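**De:** Volkan Ersoy
**Para:** lista de usuarios de Janmont
**Fecha:** 4 Oct 2021
**Asunto:** Re: [janmont-usuarios] Agarres rechazados cerca de la pared de la caja

Hola Kamonchanok, hola a todos:

Gracias por el mensaje tan detallado. Contesto entre las citas, y pido disculpas de antemano por mi español.

> Kamonchanok Onsri escribió:
>
> Desde que pasamos a la rama de junio, el planificador nos rechaza casi todos los agarres de los bloques que están junto a la pared inclinada. El registro dice solamente "colisión en aproximación". Con la versión anterior los mismos agarres se aceptaban.

Nosotros tuvimos el mismo síntoma. En la rama de junio el margen de colisión se aplica dos veces: una vez cuando se carga la malla de la caja y otra vez en el comprobador de trayectorias. Nuestro margen es de 12 mm, por lo tanto el planificador veía una pared de 24 mm más gruesa hacia dentro. Con paredes verticales casi no se nota, pero con la caja de chapa que tiene la pared trasera en pendiente se pierde una franja bastante ancha del fondo.

La solución provisional es poner `margen_malla: 0` en el fichero de la escena y dejar solo el otro:

```
escena:
 margen_malla: 0
comprobador:
 margen: 0.012
```

Brahim Belkadi preparó un parche para que el segundo margen se ignore si el primero ya existe. Está en revisión y le faltan las pruebas.

> También vemos que la segmentación une dos bloques cuando sus extremos están muy cerca. ¿Alguien cambió el umbral de distancia?

Sí, pero nos ayudó menos de lo que esperaba. Si los dos bloques son de color distinto, rojo y verde por ejemplo, conviene activar el término de color antes de tocar la distancia. Yo lo tengo en 0.23 y la distancia se quedó en el valor por defecto. Con los bloques verdes hay que tener un poco de cuidado: la superficie es rugosa, la normal estimada sale con mucho ruido y el agarre se puede proponer girado. Aumenté la vecindad para calcular las normales de 11 a 23 puntos y ahora el eje largo me sale estable.

> ¿Y los agujeros del suelo de la bandeja? A veces aparecen como objetos pequeños.

Los filtramos por altura. Un agujero nunca puede tener puntos por encima del plano del suelo, entonces es suficiente descartar los grupos cuyo máximo queda por debajo de él. Gyula Kiss prefiere una máscara fija, dibujada a mano sobre la imagen de referencia. Funciona también, pero hay que repetirla cada vez que se mueve la caja, aunque sea poco, y por eso nosotros la sujetamos con una mordaza.

> Por último, ¿tenéis datos para comparar?

Tengo 205 ciclos grabados con la configuración antigua y estoy repitiendo los mismos con la nueva. Cada ciclo guarda la nube de puntos, la lista de candidatos y la razón del rechazo. Cuando termine los subo al servidor de Plilholm, en la carpeta `botha/pared_inclinada`. Khairul Ismail tiene los permisos, escribidle a él si no podéis entrar.

Una pregunta mía para quien conozca el código: ¿el comprobador tiene en cuenta los cables de la muñeca, o solamente la geometría del brazo y de la pinza? Para los bloques del lado derecho el brazo entra bajo y me gustaría añadir un cilindro de seguridad alrededor de la muñeca, pero no sé si se define en el modelo del robot o en la escena.

Un saludo cordial,

Volkan

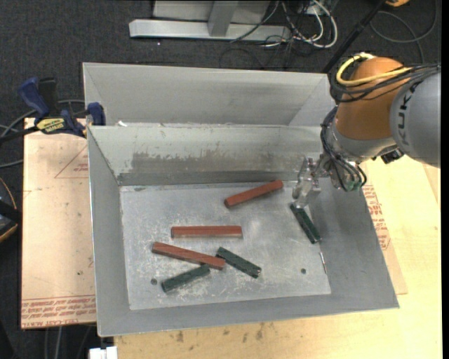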